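The Table from Larnside

When Annelies Brunner's aunt died she left her the house at Larnside, 44 jars of plum jam, and a recipe for dumplings with the last line missing. The jam went to the neighbors, all but two jars, and the house could wait, but the dumplings bothered her all through December, because she had eaten them every winter of her childhood and could still taste them if she shut her eyes (nutmeg, certainly, and something else behind it).

She tried lemon peel, and then caraway, which was a mistake. In the end she put on her good coat and took the slow bus over the hill to Skellow, where Lilla Veres lived, who had quarreled with her aunt over a borrowed cake pan and not spoken to her for years.

"She never wrote it down?" said Lilla, and laughed until she had to hold on to the door. "Well, come in, come in, you're letting the warm out!"

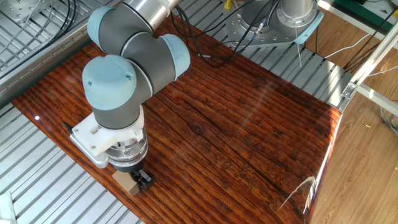 Reddish-brown and shining, like the board in Lilla's kitchen.

They rolled the dough together, and Lilla talked the whole time, mostly about the cake pan. When the water was boiling she reached up to the shelf, took down a little tin, and put it in Annelies's hand.

"Smell," she said.

Annelies smelled it, and had to sit down for a minute before they could go on.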